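Workshop notebook – bread trials, wholemeal series
Entry for Thursday, July
Starter: Nimwood culture, second refresh
Flour: Comonik stoneground wholemeal, with Pearce strong white

2 comments 18 shares

Purpose of the entry

The purpose of this entry is to record the second attempt at the long cold prove for the wholemeal loaf, and to set out the changes agreed after the first. Colleagues using the bench after this session are asked to read the notes on hydration before mixing, as the quantities on the wall sheet have not yet been amended.

The first attempt gave a close crumb and a crust which had split along one side. The view taken at the time was that the dough had been shaped too early. On reading back through the earlier pages, it seems more likely that the flour had not been given enough time to take up the water. Wholemeal from the present sacks is coarser than the last delivery, and the bran is still sharp to the touch after half an hour.

Quantities

Flour, both kinds together: 1000 g
Salt: 18 g
Starter: as for the first attempt, taken when it had fully risen in the jar
Water: held back in part and added with the salt

The scale was checked against the brass weights before use and found correct. The small scale should not be used for salt until its battery has been replaced. It drifts.

Method as followed

The flour and the first part of the water were brought together by hand at 7.30 in the morning and left covered. No salt was added at this stage. The mixture was stiff and a little ragged, and some dry flour remained at the bottom of the bowl. This was worked in with the scraper before the rest began.

The starter was added after one hour. It had a clean, slightly sharp smell, with none of the pear-drop note recorded last month. The salt followed with the remaining water. At this point the dough became slippery and looked as though it would come apart. This is usual with this flour, and it should be worked patiently until it closes up again. Adding more flour here was the error made in the first attempt – the page is marked accordingly.

Folds were given at half-hour intervals until the dough held its shape for a short time when turned out. The room was warm in the late morning and the window was opened. Dough temperature was taken with the Orkusach probe and never rose above 29 degrees. That is higher than desired. For the next session the water should be drawn the evening before and kept in the refrigerator overnight.

The bowl used was the wide enamel one. It is too shallow for this quantity once the dough has risen, and the cloth stuck to the surface. The deep bowl should be kept free for this work.

Shaping

The dough was turned out on to a lightly floured surface and rested for twenty minutes before final shaping. Rice flour was used in the basket. A mixture of rice flour and white flour had been suggested, but the supply of rice flour is sufficient and there is no reason to change more than one thing at a time.

One loaf was shaped long and one round. The long loaf was rolled firmly and the seam closed with the heel of the hand. The round loaf was shaped less tightly, as it had already begun to tear slightly at the surface. A note of this was placed on its basket so that the two would not be compared on equal terms later.

Both were covered and placed on the lower shelf of the refrigerator. The upper shelf runs warmer than the dial suggests.

Baking

The oven was given a full hour to heat, with the stone in place. The long loaf was scored with one cut, held at a low angle, and the round loaf with two crossing cuts. The blade was dull and dragged on the second loaf. New blades are in the drawer beneath the thermometer case and should be fitted at the start of each session, whether or not the old one appears sound.

Steam was supplied from the tray for the first part of the bake. The tray was then removed and the heat lowered. The bases gave a hollow sound when tapped, and both loaves were moved to the wire rack and left uncut until the afternoon.

Observations

The long loaf opened cleanly along the cut. Its crumb was more even than that of the first attempt, with a few larger holes towards one end, where the shaping had trapped air. The crust was thick and took some effort to cut. The flavour was full, with a mild sourness that came through after a moment.

The round loaf spread more than intended and was lower in the centre. The crumb was sound but slightly damp near the base. A longer bake without steam would probably correct this. The slices kept for the next day had firmed noticeably and made good toast.

It is not possible to say from this session alone how much of the improvement came from the longer rest and how much from leaving the extra flour out. The next batch will keep the rest as it is and change only the water temperature.

To be done before the next session

Amend the wall sheet.
Replace the battery in the small scale.
Order Pearce strong white – one bag remains, part used.
Wash and dry the proving cloths without scented powder.
Label the second Nimwood jar, as the two are easily confused.

The rye trial is put back until the wholemeal series has been completed. Any colleague wishing to take a portion of the starter should feed what is left and enter the time on the jar lid.

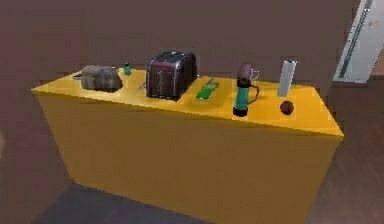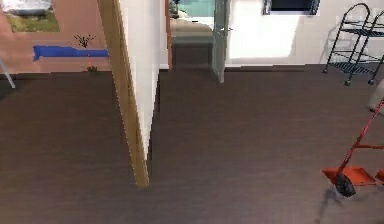
Simulated views: the first, a loaf-like form on a yellow table; the second, dark brown wood-look flooring and a narrow partition.

2 comments Share this entry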